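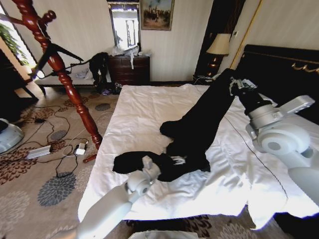 SKUMLEY, May

The foreign ministry says two aid drivers missing near the Rebelo crossing have been found alive. Both are being treated at a field clinic on the Mondus side of the border. Families were told this morning.

The two had been out of contact for seven days. Their truck was part of a convoy carrying flour and water filters to Astton, where 2,000 people are still without a regular supply.

The ministry is not naming them. A spokesperson said one has a broken wrist and the other is "tired but walking." No word yet on when they travel home.

What we don't know: who stopped the truck, and where it is now. Mondus border police say they have no record of it after the second checkpoint. The convoy's organizers say they do — a signed slip, timed 4:40 p.m.

The crossing itself stays closed. Over 40 vehicles are parked on the Rebelo road, most of them freight. Drivers there say they were promised an answer by noon and haven't had one.

Travel advice is unchanged. The ministry still says not to go within a day's drive of the border, and anyone already in Astton should register with the consulate in Skumley. The phone line is open all night.

Correction to the second post: the 2,000 figure is for the town of Astton only. The district number is higher and hasn't been confirmed.

Next ministry briefing is at 6 p.m. I'll add to this thread after it.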